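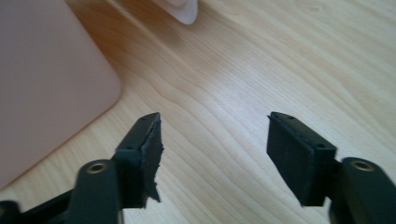

A light-coloured wooden tabletop.

Looking after a wooden table: your questions

Altow sells and repairs second-hand tables and desks. These are the questions we get most by email and at the counter. Page updated April 2026.

How do I know if my table is oiled or varnished?
Put a drop of water on a part that doesn't show, such as the underside of an overhang. If it darkens the wood after ten minutes, the surface is probably oiled, waxed or untreated. If it sits in a bead, you most likely have varnish or lacquer. Old wax can fool you, so try it in more than one place.

What should I clean it with?
A damp cloth and a little washing-up liquid, then a dry cloth. Don't use spray polish with silicone in it. It makes later repairs much harder, and we charge extra for stripping it.

Can I get rid of a white ring?
Often, yes. White marks are usually moisture in the finish. Leave it alone for a few days first. If it's still there, rub it gently with a soft cloth and a dab of paste wax, going with the grain. Black rings go deeper and normally mean sanding.

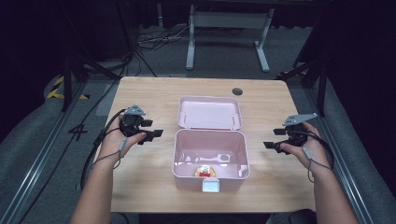 2 min read

How often should I oil a kitchen table?
Twice a year for most homes. Isla Geddes, who runs our workshop, does hers in August and again after Christmas. Thin coats — wipe off everything that hasn't soaked in.

What do I do with the oily rags?
Lay them flat outside to dry before you bin them. Rags soaked in linseed oil can heat up and catch fire if they're left in a heap.

My top has split. Is it ruined?
No. Most splits come from dry air in winter. Move the table away from the radiator and wait a month before filling anything, as the gap may close up a good deal by itself.

Do you collect?
We collect within 13 miles of the shop. Further out, you'll need to bring it in or book a carrier. Take the legs off if they unbolt, and tape the bolts in a bag to the underside.

Can you match the colour of my Tillska desk?
Usually. Send a photo taken in daylight to Makis Lambrakis along with the rough size. Stained tops take longer than clear ones.

Is there a guarantee on repairs?
Joints and glue lines are covered for 2 years. Surface finishes aren't covered, and neither is damage from heat or standing water. Keep your receipt.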